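Callthorpe shape boards go out on loan to nurseries and playgroups from January

Callthorpe, the toy and play equipment workshop, is to lend sets of its large shape-sorting boards to nurseries, playgroups and family centres from January. The loans are free for the first term. The workshop has made 150 sets for the scheme, and 71 of them are already promised to groups that took part in earlier trials or joined the waiting list over the summer.

Each set has one flat board, a bag of long blocks that fit through the holes in it, and a short printed guide for staff. A setting can keep its set for eight weeks. After that it can send the set back, ask for a second loan, or buy it at a reduced price.

The scheme is called Gatimura, after the first board the workshop sold under its own name. It is open to any registered setting that looks after children between the ages of two and five. Childminders can apply as well, either singly or as a group sharing one set.

Why a flat board

Most shape sorters sold for small children are boxes or buckets with holes in the lid. The child pushes a block through and it drops out of sight. Callthorpe has sold sorters of that sort for years and will go on selling them, but staff in several nurseries told the workshop that they wanted something several children could use at once, on a table or on the floor, with the blocks still in view once they had been put in place.

The answer was a flat board with long blocks. A block stands up out of its hole, so it can be seen from the other side of the table and pulled out again by a child who has only just learned to grip. The length also gives a child more to hold. Short blocks tend to disappear inside the hand, and the child then can't see which way the shape is facing.

Anderson Guimarães, who leads design at Callthorpe, said: "We had a board with short blocks first and it was no good. The children covered the shape up with their fingers and then wondered why it wouldn't go in. When we made the blocks longer they held them halfway up and looked at the bottom end. That was all it took, and I wish we had tried it a year sooner."

The star

The shape that takes children longest is the star. A round block goes into a round hole whichever way it is turned. A square has four chances of being right. The five-pointed star has five, but the gaps between them are easy to miss, and a block that is only slightly turned will sit on top of the board and go no further.

The staff guide suggests leaving the star until a child is happy with the round holes. It also suggests standing the block upright just over its hole before turning it, so that the points can be lined up by eye.

The star block and its hole on the red board: 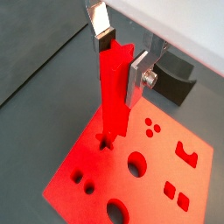
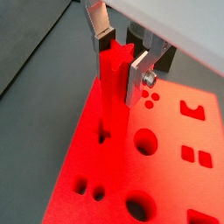 What the trials showed

Callthorpe tried the boards in eight settings before making the loan sets. Each had a board for half a term, and staff were asked to keep a simple diary of when it came out, how many children used it and what they did with it.

Several things were changed as a result. The guide was cut from twelve pages to four, as few staff had time to read the longer version. The bag was given a wider neck. A spare of each block was added after three of the settings lost at least one, and the order form for further spares is now printed on the back page of the guide instead of being kept on the website only.

The diaries also showed that the board was used for games it had not been made for. Children drew round the blocks on paper, stood them in rows and pressed them into dough. The guide now has half a page on these uses, with a note on wiping the blocks down afterwards.

One setting, the Stitunora family centre, used its board mainly in sessions where parents stay with their children. Staff there reported that parents were inclined to turn the block for the child. They began asking the grown-ups to hold the board steady with both hands, and the centre's wording for this has been put into the guide with its permission.

Guimarães said: "People ask what the right age is, and I don't have a neat answer. We had two-year-olds who did nothing but fill the round holes and were perfectly content. We had four-year-olds who wanted to do the whole board with their eyes shut. I would put it out and see who comes over."

Looking after a set

The board should be wiped with a damp cloth and mild soap and left flat to dry. It should not go in a dishwasher or be left against a radiator. The blocks can be washed in a bowl of warm water.

Settings are asked to check the blocks against the list in the bag before sending a set back. Nothing is charged for ordinary wear. A lost block costs the borrower nothing the first time, and a small fee after that. Every returned set is cleaned and checked at the workshop before it goes out to anyone else.

The boards are meant for use with an adult present. Children who still put things in their mouths should be watched closely while the blocks are out.

Delivery and storage

Delivery to mainland addresses is handled by Iwasaki, the carrier that already takes Callthorpe's shop orders. Sets arrive in a flat carton that should be kept for the return journey. The carton fits behind a door or on top of a cupboard, and the bag of blocks can be hung on a peg.

Collection is booked through the same carrier at the end of the loan. A return label is packed with the guide. Settings that cannot be in during the day can name a neighbour or another site for collection, as long as they do so when they apply.

Funding

The loan scheme is paid for out of sales from Callthorpe's shop and from a fund of 2,000 pounds raised by its staff, which covers carriage for the smallest groups. No public money is involved. Borrowers are not asked to advertise the workshop or to supply photographs of children using the sets.

How to apply

Applications are open now and will be dealt with in the order they arrive. The form is on the Callthorpe website and asks for the name of the setting, the ages of the children, a delivery address and the name of one member of staff who will look after the set. A paper form can be sent by post on request.

Groups already on the waiting list do not need to apply again, but should confirm their delivery address. Applicants will be told within a fortnight whether a set is free for the start of the term or whether they will have to wait for the second round of loans, which begins when the first sets come back.

Notes to editors

Callthorpe designs and sells play equipment for nurseries, schools and homes. Its range includes shape sorters, stacking toys, threading sets and floor puzzles.

Gatimura loan sets are for registered settings and childminders. Families who would like a board at home can order one from the shop, where it is sold with the same blocks and a shorter guide.

Anderson Guimarães is available for interview by telephone in the mornings. Journalists who would like to see a board in use can ask the press desk to arrange a visit to the workshop. Requests to visit a nursery or family centre will be passed on to the setting, which will decide.

Press enquiries should be sent to the Callthorpe press desk through the contact page of the website, marked "Gatimura loans".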